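Last updated: January, 4:40 p.m.

Consuelo Huerta
January

Thread on the Tillham youth work placements, now that the fall group has finished. I said I would write this up before the spring forms go out, so I'm doing it in pieces this afternoon.

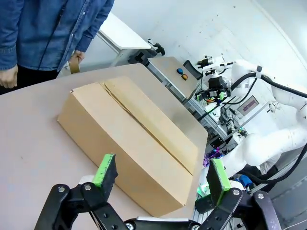 For people outside Tillham: the placements are for residents aged 16 to 19. You spend two afternoons a week with a local employer or a town office for ten weeks. You get a stipend of $570 at the end, paid by the town.

We had 25 places in the fall. 303 people filled in the interest form. Some of those were duplicates or lived outside town, and I took them out early, but it was still far more than we could place.

I know a lot of families were disappointed in September. I read every email. I could not answer all of them the same week, and a few I did not answer until October. I'm sorry for that.

How people were picked: first we checked age and address. Then it was a draw within each school, plus a separate draw for anyone not enrolled anywhere. Grades were not used. Neither were references.

Several parents asked me why grades were not used. The council wrote it that way in the program rules two years ago, and I agree with it. A kid who is struggling in school is often the one who gets the most from ten weeks somewhere else.

Where they went: the town clerk's office, the library, parks, the two clinics, Bovby (the print shop on Mill Street), Grirkell, the bus depot, and the kitchen at the senior center.

Grirkell took more than any other employer. Matěj Halás runs the office side there and he set up a rota so that each student moved to a new department every two weeks. I'd like other employers to copy this. The students who stayed in one spot the whole time got bored by week six and told me so.

The clerk's office was the surprise for me. I expected filing. Damián Aguirre had them sit in on permit appointments, then learn how to look up a parcel, then help people at the front counter with the short forms.

One of his students found that our online dog license form still asked for a fax number. It has been removed.

The senior center kitchen was the hardest placement. It starts earlier than the others and you are on your feet the whole time. Two students asked to move in the first week. One moved to the library and one decided to stay.

The one who stayed now works there on weekends, on the regular payroll. I have permission to say that but not to give a name, so please don't guess in the replies.

We also held three evening sessions for the whole group. First aid, reading a pay stub, and an interview practice night.

Yupin Hemmin taught the pay stub session. She brought old stubs of her own with the numbers blacked out and went line by line. Most of the group had never seen one. A couple of the parents waiting in the hallway came in and sat down for it too.

Interview practice was less good. We had too few adults for the number of students, so people waited a long time for a turn and then got five minutes. In the spring it will be split over two nights.

Transportation. This was the biggest complaint on the exit form, by a long way. The 14 bus does not line up with when the high school lets out, and students going to the clinics were walking along Rahman Road after dark by November.

I raised the Rahman Road problem with the depot in October and got bus passes approved, but a pass does not help when there is no bus. For spring, the clinic placements will start half an hour later so people can catch the next one. Uriel Arriaga at the depot worked out the times with me.

There will still be no sidewalk on the north part of Rahman Road. That is a county road. I have asked. The answer was that it is on a list.

Stipends. They were supposed to be paid within two weeks of the last day. They were paid in four. The reason was a missing tax form on our end, which meant the whole batch was held back. Every student has now been paid. If you have not, write to me directly and do not wait.

In spring the tax form will be collected at orientation, along with the emergency contact sheet. Parents, please send your student with a Social Security number written down somewhere safe. We lost most of an evening to phone calls home.

Attendance was good. Everyone who started in week one was still with us in week ten except one student who moved away. The missed days were mostly flu, and one concert that a lot of people seem to have gone to.

Money, because people ask. The council pays for stipends and bus passes. The evening sessions were covered by a $100 donation and by the library letting us have the upstairs room for nothing. We are not paying employers and we are not going to.

I asked for more places in spring and did not get them. It will be the same number as fall. The council will look at it again when the full budget comes up, and public comment is open at that meeting. If you want more places, that is where to say it. Telling me does not move the number.

What is different in spring:
The form will be open for three weeks, up from one.
It will be in English and Spanish from the first day.
If you applied in fall and were not drawn, you go in again automatically — you only need to confirm your address.

People who did a placement in fall can't do a second one in spring. I've had a few requests and I have to say no. You can apply to help at orientation, though, and I would be glad to have you.

Employers: I need to hear from you by the end of the month. I am short on anything outdoors and anything to do with repair work. You need one adult who will be there both afternoons, and you need a task list for the first two weeks. I will come by before we start.

A question that came in while I was posting — yes, homeschooled students can apply. They go into the separate draw.

Another one: no, you do not need a work permit for the town offices. You do need one for the private employers if you are under 18. The high school office signs them, and it takes a few days.

Forms go up at noon on the town site, first week of next month. Paper copies will be at the library desk and the clerk's counter. I'll post the link under this thread when it is live.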